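Breketti Phone Swap – Frequently Asked Questions

Updated 8 Feb 2019

Welcome! We love a phone that goes on to a second home, and we love it even more when it gets there in its own box. These are the things people ask us most at the swap table.

Do I need the original box?
No, but please dig around for it! Old phone boxes hide in the best places (closets, the drawer with the takeout menus). If yours is long gone, a Cusus small carton with a snug insert works great.

My box is scuffed. Does that matter?
Not to us. Scratches on the outside are fine as long as the corners hold and the insert still sits flat.

Which way does the phone go in?
Whichever way the insert was shaped for. Lay it down gently and let it settle – if you have to push, turn it around and try again.
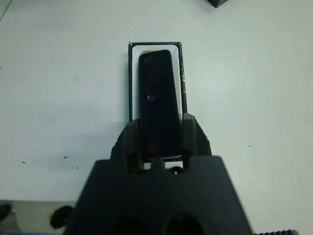 Should I leave the SIM card in?
Take it out before you pack, along with any memory card. Tape the little ejector pin inside the lid if you still have it, so the next person gets it too.

What about the charger and cable?
Bring them! Coil the cable loosely and put it under the insert if there's room. A separate bag with your name on it is fine too.

How much battery should it have?
About 30 percent is plenty. We turn every phone on at check-in, so please don't bring it in flat.

How many phones can I bring?
Up to 8 per household. If you have more than that, write to Sanne Vanhove first and she'll set aside a longer slot for you.

When is the next swap?
In March, at the De Smet hall. We can't wait – come early for the good cases!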